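OK I promised a thread on Flakau and people keep asking, so let's go. It's a castle, it's small, it's on a hill above a river bend, and I have now been up there twice. Long thread, get a coffee.

1/ First thing: how you say it. FLAH-cow. I said it wrong for a whole day and a woman at the bakery corrected me very gently while handing me a roll.

2/ Flakau isn't one of the big names. No ballroom, no throne, no gift shop the size of a supermarket. It's a square tower, a house stuck onto the tower, another house stuck onto that one, and a wall going around most of it. The wall gives up on the river side, where the cliff does the job.

3/ The tower is the old part. Below the first floor it has no door at all. You went in by a ladder, and if you didn't like who was coming you pulled the ladder up. Today there's a wooden stair on the outside and it creaks like you would not believe.

4/ Population of the village underneath: 588. I know this because it's painted on a board by the bus stop, and I sort of love that somebody has to go out and repaint it.

5/ The path up starts behind the church. Don't take the road, it's longer and the cars come down it fast. The path goes through beech woods, then past a little walled garden, then gets steep for the last stretch. I'm not fit and I managed it with one sit-down (OK, two).

6/ Now the family. The people who held Flakau the longest were the Zeritz family, and they were not grand. Minor knights. They owned the hill, a mill, some vines and a toll on the river, and they argued about the toll for almost 300 years.

7/ I mean really argued. With the abbey, with the town downstream, with their own cousins. There's a room on the second floor with copies of the letters on the wall and a translation next to each one, and it's the best room in the place. One letter is entirely about a boat of salted fish.

8/ At one point two Zeritz brothers couldn't agree on who got the castle, so they split it. Down the middle! One took the tower and the kitchen, the other took the hall and the chapel. There's a line of different colored stones in the courtyard where the wall between them used to be.

9/ The brother with the hall had no kitchen, so he built one. The brother with the kitchen had no chapel, so he built one of those too. So this tiny castle has two kitchens and two chapels, and the second chapel is about the size of my closet.

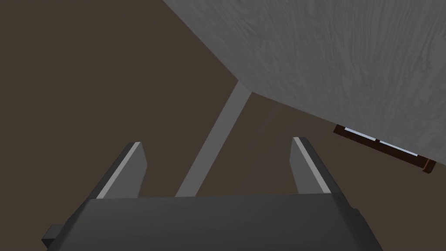
10/ Anyway, the split lasted three generations and then a marriage between cousins put it all back together. They knocked the courtyard wall down and reused the stone for the stable. You can still spot it in the stable, it's a warmer yellow than everything around it.

11/ Somebody asked in my replies whether Flakau was ever attacked. Once, kind of. A small force camped in the meadow across the river for a few weeks, threw some stones that mostly landed in the water, and went home when the weather turned. The guide tells this with a lot of feeling.

12/ What did the real damage was a chimney fire, much later on. The roof of the second house went, and so did the ceiling in the hall, which everyone says was painted. One panel of it survived, with half a deer on it. It hangs over the ticket desk.

13/ After the fire the Zeritz line more or less moved out. They had a perfectly nice house in town with windows that closed. The castle was a farm for a while. There were goats in the hall! There are hooks in the big chapel where they hung hams.

14/ Then came the Mirkinov years, and this is where people who care about castles start raising their voices.

15/ The Mirkinovs bought the place as a summer house and they wanted it to look like a CASTLE castle. They added the pointed roof on the tower, the little corner turrets, and the balcony. All of what you see on the postcards is theirs. The turrets are hollow and you couldn't fit a cat in one.

16/ My take, and I'll get yelled at: I like the turrets. They're silly and they're well made, and by now they've been there long enough to be part of the story. Take them off and what have you got? A tower with a flat cap and a lot of annoyed postcard sellers.

17/ The Mirkinovs also put in the library, and for that I forgive them everything. Window seats on both sides, shelves to the ceiling, a stove covered in green tiles. There are 3000 books in there and you can't touch any of them, which hurt.

18/ I asked what the books were about. Mostly farming and sermons, apparently. One entire shelf on bees.

19/ Practical stuff, for whenever you can go. It's closed right now (writing this on 1 May 2020, so you know why). Normally the season opens in May and you only get inside on a tour. The tour is short and the groups are small, so the early one fills up.

20/ Wear real shoes. The courtyard is cobbles and they lean toward the drain. I watched a man in beach sandals make his way across it holding on to the wall the whole time.

21/ The stair in the tower is narrow and it turns the whole way up. If you don't do well with that, skip it and go stand on the balcony. The view is nearly as good and you get the river bend straight on. From the top of the tower the trees block part of it.

22/ For food: nothing at the castle except a machine with cold drinks. Down in the village there's Peng, right by the bridge, and I would walk up that hill again just to come down and eat there. Dumplings, soup, a huge plate of noodles with pork. I don't know how a dumpling place ended up under a castle in a village that size and I didn't ask, I was busy eating.

23/ If it's full, the bakery does sandwiches, and there's a bench by the water with a good look back up at the walls. Late afternoon is best for that. The sun gets onto the yellow stone in the stable wall and the whole side of it glows.

24/ A few of you wanted to know about the ghost. There's supposed to be one, a miller's wife who walks the toll path with a lantern. I like that even the ghost is mixed up with the toll. I stayed out there until it was pretty dark and saw a hedgehog.

25/ Also asked: can you get there without a car. Yes! Train to the town, then the bus along the river, and sit on the left going out. The bus is slow and stops for everyone. Check the last one back before you order a second plate at Peng, that's all I'll say.

26/ Things I missed both times and want to see: the cistern under the courtyard, which they only open now and then, and the vines on the south side. They were replanted a while back and there's supposed to be a wine from them. I've never found a bottle. If you have, tell me where.

27/ Oh, and the coat of arms over the gate. Everyone thinks it's a wolf. It's an otter. The Zeritz otter, holding a fish, looking extremely pleased with itself. I bought the magnet.

28/ That's Flakau. I want to do the next one on the ruin two bends upstream, the one with the tree growing out of the keep, but I need to find my notes first. Send me your small castles in the meantime – the smaller the better.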